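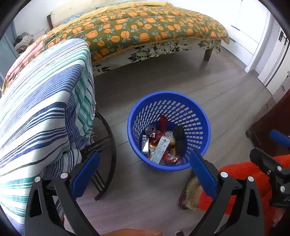 A blue basket on a bedroom floor, with cans, a drink carton and other packaging in it.

The Bedroom Wastebasket Is Still Our Job
Posted in December by the Birnix home desk

Every winter I get asked if a robot can do the housework yet. My answer is no, and I would point to the trash. A can and a drink carton need different grips. A crushed can needs another one again, and a wrapper can slide under all of them. 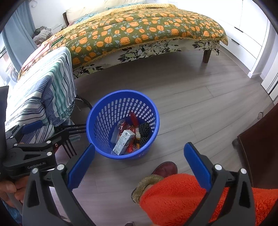

Two hand-held grippers near the wastebasket. The bed is behind.

Two fingers are enough for a lot of this, as long as a person is steering them. Take the person away and the trouble starts – which piece first, how hard to squeeze, what to do when the bag tears. In Makham I watched a machine spend more than two minutes on one can.

Shops have it easier. Parts arrive the same way up, and the floor stays clear. A bedroom has blankets, chair legs and shoes.

I expect to own a machine that takes out the trash someday. I would not pay for one this year.

Contact Birnix | Copyright Birnix | Back to top

Related
Bognár: a week with a robot mop
Flukska and the laundry problem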